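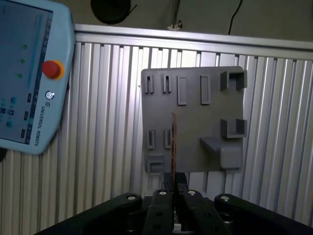
Bezawit Workneh
Contributing writer, Skirkurbridge Workshop News

Tolera Bogale has the bench at the back of the shared shop on weekday evenings. Most of his time since August has gone into a gray board covered in clips and brackets.

"I printed it in one piece because the first version was six pieces and they never lined up," he says. "If one holder is off, the arm misses it and you start again."

The board is a fixture for the gripper to practice on. Slots go along the top, U-shaped holders sit near the corners, and a ledge sticks out at the lower right. It stands upright in front of an aluminum profile wall. Bogale first tried it flat on the table.

"Flat was easier to build and harder to use. The fingers kept getting in their own way."

The arm runs from a Universal Robots pendant, and he keeps the stop button where he can reach it. The part he works with most is a thin copper-brown strip, held on edge between the two middle fingers. Getting a steady grip on it took roughly 40 evenings.

"Thick parts are forgiving. With a thin one you find out how much play you have in the joints."

Mebrat Gebretsadik, who shares the bench, wrote most of the motion code. She calls the project Birhane and he calls it the board.

"I want the strip into every slot, slow, no help from me," Bogale says. "Then I'll print the next one with tighter gaps — maybe in a different plastic. I haven't picked yet."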